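What I Saw at the Robot Open Day

Have you ever tried to pick up a grape while wearing oven mitts? Try it tonight (ask first!) and you'll know a little of how a robot feels.

I got to visit the workshop at Plornero, over in Otdale, on their open day last June. I thought I'd see giant metal robots stomping up and down. Nope! Most of what they do there is teach robot hands to pick up ordinary kitchen stuff, like boxes and cups and lids.

My guide was Ilze Stankevičius, and the first thing she did was make me hold an egg. "How hard are you squeezing?" she asked. I had no idea! My fingers just knew. Your skin is packed with tiny sensors that send messages to your brain all day long, so you squeeze hard enough to hold on and soft enough not to end up with egg on your shoes.

A robot hand doesn't come with any of that. Somebody has to help it. One way is to use bendy fingers. If a finger is stiff, it touches a box in one tiny spot, and the box can twist or pop right out. If a finger bends, it can curve along the side and hold on in more places. Ilze gave me a ruler and a strip of rubber and let me try both on a tennis ball. The ruler lost.

The other way is practice, and wow, do they practice. A person holds the robot's hand and does the job with it, over and over, so the robot has lots of good tries to learn from. Abhishek Yadav keeps the tally on a whiteboard by the door, and it said 3926 when I came in. That's a lot of picking things up! He does 20 tries, then he has a snack, then he does 20 more.

Then it was my turn. I squeezed too hard, I squeezed too soft, and I dropped a sponge twice. Tamás Bárány told me to slow down right before I touched anything, and that helped a ton. Go slow at the end, he said, and keep both sides even. So I took a deep breath, went in slowly, and tried again with a plastic food box.

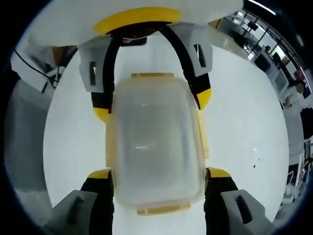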